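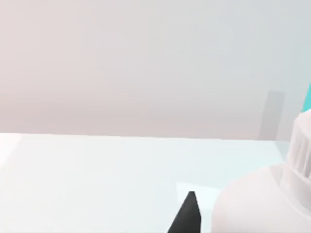 4. Asset sales and the transfer of well cleanup costs

4.1 Setting

The Ukdale field was drilled mostly by one company, Morkent, which at its peak ran 700 wells there. Most of them were shallow gas wells with low but steady output. As prices fell, Morkent moved its drilling money to other areas and began to sell its older wells in packages. Our records cover nine of these sales. In each one the buyer took over the wells, the surface equipment, the flowlines and the duty to plug the wells at the end of their lives.

That last item is the concern of this section. A duty to plug a well is a debt with no fixed due date. The seller removes it from its books on the day the sale closes, and the buyer takes it on at a value that depends on how long the well is expected to produce. A small change in that expected life makes a large change in the reported debt. A buyer who assumes 30 more years of production will report a much smaller obligation than one who assumes ten, although the work needed at the wellhead is the same.

4.2 Who bought the wells

The buyers were smaller than the seller in every case. The largest, Ban, already had producing wells near Jonmont and could spread its field crews over both areas. Two of the other buyers were formed in the year of the purchase and held no other property. We treat these two separately in the estimates that follow, as they had no earlier filings from which a cost history could be built.

Ban's case is useful because its filings are the most complete. It reported the expected life of the purchased wells by group, and it revised the figures twice after the sale. Both revisions made the expected lives longer. Output in the same period was falling. We do not read this as proof of intent. Longer lives can be justified by lower operating costs, and Ban did cut its costs after it closed the former Morkent field office and ran the wells from Jonmont.

4.3 Price and obligation

If buyers and sellers agreed on the cost of plugging, the sale price should drop as that cost rises. We compared the price paid per well with the age of the well, its output in the year before the sale, and its depth. Output explains most of the price. Age has a weak effect once output is held fixed, and depth has none that we can separate from error. Deeper wells cost more to plug, so the missing depth effect suggests that cleanup cost was given little weight in the price.

There are other ways to get the same result. Deeper wells in Ukdale tend to have newer casing, and a buyer may have paid for that. The packages were also priced as a whole, and the split between wells was made afterward for tax purposes - a point that limits what any per-well comparison can show.

4.4 Bonding

State rules allowed an operator to cover all of its wells with a single blanket bond. When Morkent held the field, its bond covered wells in other areas as well, and the amount per well was small. After the sales each buyer posted its own bond, so the total amount held by the state went up. It remained below our low estimate of plugging cost for every package. The gap was widest for the two new companies, whose wells were also the oldest in the sample. We return to the effect of bond size on sale price in Section 5.

Figure 1. Computer-rendered view with a plain, pale wall.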